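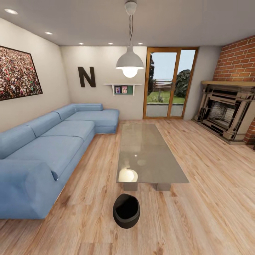

Figure 1. Living room set, computer render, with the L-shaped sofa and the framed picture on the left wall.

How Film Fans Read Leaked Set Photos: The Case of "Skatico"
Project report, Media and Audience Studies
Reynaldo Agbayani and Princess Aquino

1. Introduction

When a big film is in production, the first pictures which the public can see are often not from the studio. They are taken from a street or a parking lot by people who pass by. In this project we wanted to learn what fans do with such pictures, and how much of what they guess is later confirmed by the trailer.

We selected the science fiction film Skatico, produced by Domalwood. The reason is practical. Its outdoor shooting was done in an open harbor area, so there are many leaked pictures, and the fan forum Pritance keeps all its old threads open for reading.

2. Material and method

We collected 100 leaked pictures which were posted on Pritance during the shooting period. From the threads under them we took the first 1000 comments. Comments with only an emoji or only a link were removed before this number was reached, so they are not part of it.

Each comment was read by both of us separately. We put it in one of four groups: guess about the story, guess about the cast, opinion on costume or set, and other. When we did not agree, we discussed the comment until we agreed. This was slow work – in November we had to repeat the first two threads, as our rule for "opinion" was not clear enough.

3. Results

The largest group was guesses about the story. This was a surprise for us, because most pictures show only trucks, lights and people waiting in coats. Fans used very small details. One jacket with a torn sleeve gave a thread of eight pages about whether the captain, Bellamy, dies in the second act.

Guesses about the cast were fewer but more often wrong. In several threads the fans discussed the face of the main actor for a long time, and later it was explained by a crew member that the man was a stunt double. After this explanation the discussion did not stop. It moved to the question of why a double was needed for a scene in a doorway.

Opinions on costume and set were mostly negative at the beginning of shooting and became more friendly later. We think this is partly because the early pictures were taken in gray daylight, without any color correction. Some fans wrote this also.

We compared the story guesses with the official trailer. Only eight different guesses could be clearly confirmed. Many others can not be judged before the film is released.

4. Discussion

Our teacher asked if leaked pictures harm a film. From our material we can not answer this. We can say that the users who complained most about spoilers were also very active in the spoiler threads. For them the guessing seems to be a part of the enjoyment, and a correct guess is remembered by the other users for months.

5. Limits of the project

We used only one forum and only English comments. We first planned to read 2000 comments, but the time was not enough for two readers. The group "other" became too big, and a future project should divide it, for example into jokes and technical questions.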